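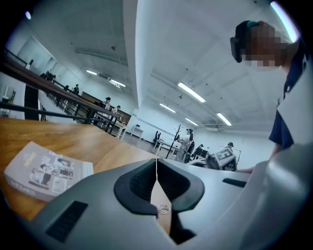
Fig. 1. The hand-held gripper at the near table, jaws toward the wire loop. Open afternoon, main hall, Pesham.

Handout 3: Notes on the Pesham visit

Read before the seminar. Bring your own notes too, including the ones you wrote on the back of the parking slip.

What we went to see
The Flernex group works out of the big white hall at Pesham and opens it up every February. We were a party of 28, which is more than the stairs enjoy. The demonstration covered how a person's hand movements get recorded with a gripper and later used to train an arm. The arm itself was "resting" on the day.

Terms you will need
Jaw pads: the black rubber parts that do the touching. Note the ridges on the inner faces in Fig. 1. Rubber wears, and ours is a discipline of spare parts.
Episode: one recorded attempt, good or bad. Flernex had 3784 on file when we asked, and would not be drawn on the split.
Fiducial markers: the black-and-white squares on the white cart at the back of the hall. A camera uses them to work out where things are. Several of you took them for decoration.

The task
Thin wire is a rotten thing to pick up. It rolls, it springs, and it hides against a tan surface. The paperback on the same table would be a kinder first object, and you should be able to say why in two sentences. "It is bigger" counts as half of one.

For the seminar
Read the Kárason chapter up to page 37. Then sketch a pad you think would hold a coil of wire without flattening it. The Asormont catalog is on the shelf if you want real pad shapes to steal from. Pencil is fine.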